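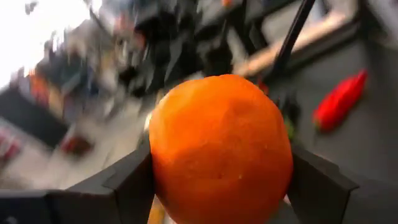

Print this page | E-mail a link

# Miston

Miston is a dataset of a small arm picking up fruit and vegetables, recorded from a camera mounted at the gripper. Mahtab Rahimi and I built the arm in our shared workshop, and we're thrilled to finally put the recordings up!

We use cookies to remember your settings. Accept | Decline

## What you get

- 130 episodes, 12 seconds each
- Wrist video plus joint positions
- A text label per episode, such as "pick up the orange"

Recording started in September. We drove everything by hand – no scripted motions – and Mahtab has a much lighter touch than I do, so expect two styles.

## Known issues

- The video blurs badly on fast moves. Start with the slow episodes if you're training a detector.
- Window glare gets strong in the morning.
- The wrist joint drifts by up to 3 degrees. Run `fix_wrist.py` before plotting anything.

## Splits

Train on the first 90 episodes and keep the rest for testing.

Questions and pull requests are very welcome – we'd love to see this running on other homemade arms!

Aidan Costello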